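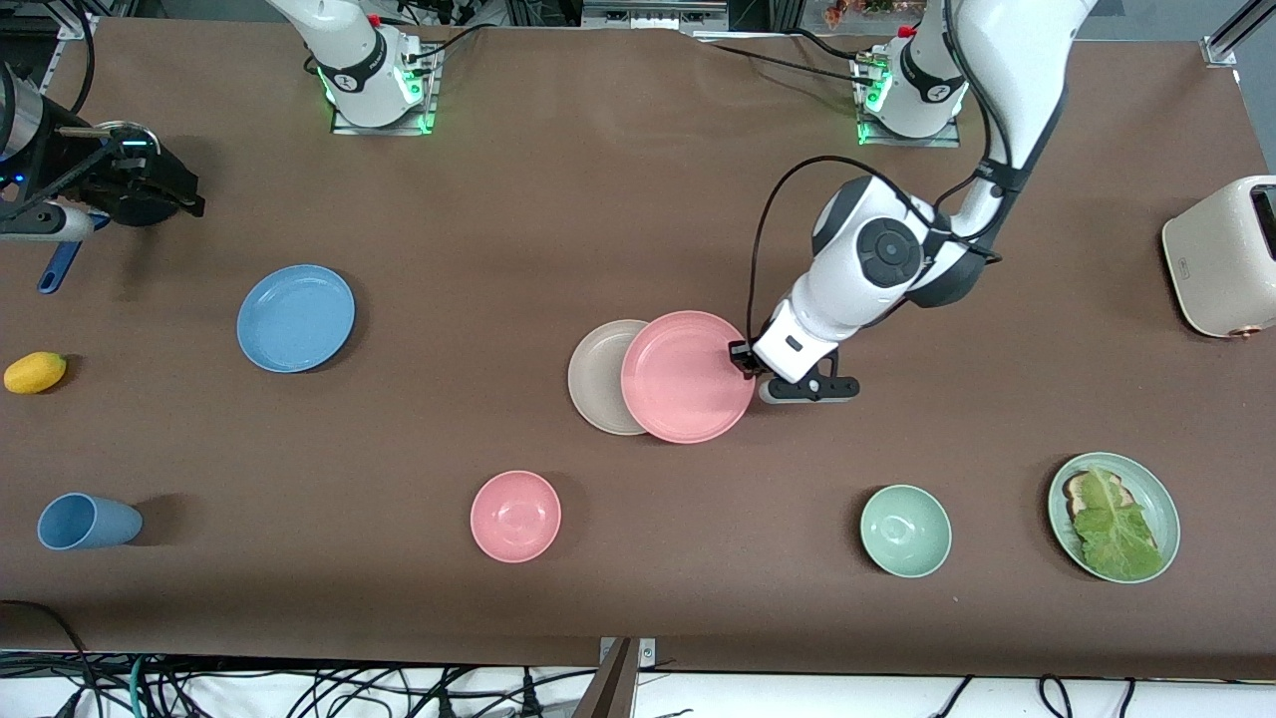 Dede Amissah
Equipment Review Editor, Kosari Residential Services

Review: Korletey Undercounter Dishwasher
Published February 25, 2025

The Korletey undercounter dishwasher is sold for small shared kitchens, such as those in student residences, staff break rooms and guest houses. It fits under a standard counter and offers two main programs, a short cycle of 30 minutes and a full cycle of 60 minutes. Kosari Residential Services placed one unit in the second-floor kitchen at Storby House and used it in place of the older machine throughout January. This review is intended for building managers who are planning replacements this year.

Installation
The unit was connected to the existing water line and drain without changes to the cabinets. The supplied drain hose was long enough for our kitchen but would not have reached the sink in the first-floor kitchen, where the opening is on the opposite wall. Managers should measure this distance before ordering. The leveling feet are adjusted from the front with a plain screwdriver. The printed guide is clear on the electrical connection and less clear on the door springs, and our installer had to call the supplier for the correct setting.

Racks and loading
The lower rack has fixed rows of pins. They are spaced for flat dinner plates, and deep bowls must be set in every second row. The upper rack can be raised or lowered with a full load, and residents used this feature often. The cutlery basket is divided into narrow sections that keep spoons from nesting together. Its handle folds down but does not lock, and on several occasions it swung up and stopped the spray arm. We would prefer a handle with a firm catch.

Washing results
The full cycle removed dried egg, oatmeal and tomato sauce from ceramic plates in nearly all loads. Glasses came out clear once the salt setting had been matched to the local water. The short cycle is suitable for cups and lightly used plates. It did not remove baked cheese, and staff were advised not to use it after the evening meal.

Textured dishes required more care than smooth ones. Food that dries along a raised ring or beneath a rolled rim is harder for the spray to reach, and plates of this type should face the center of the rack.
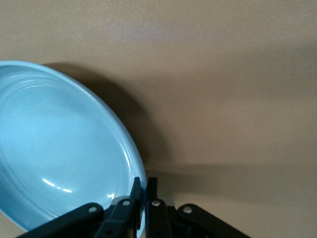 Light blue glazed plate with raised rings inside the rim.

Drying was the weakest part of the performance. Plates and glasses were dry when the door was left ajar after the cycle, but plastic containers held water in almost every load. The door does not open by itself at the end of the program.

Noise
Residents whose rooms adjoin the kitchen raised no complaints about washing. The drain pump is louder than the rest of the cycle and can be heard in the hallway. Raimonds Hunt, building manager at Storby House, has asked residents not to start a load after the lounge closes.

Care and service
The filter lifts out in two pieces and should be rinsed every week. The rubber door seal needs to be wiped along its lower edge, where crumbs collect. Replacement baskets and spray arms are listed in the supplier's parts catalog. We have not yet needed a service visit and cannot comment on response times.

Rating: 4 out of 5
Recommended for shared kitchens that mainly use ceramic and glass. Kitchens with a large amount of plastic storage ware should consider a model with heated drying.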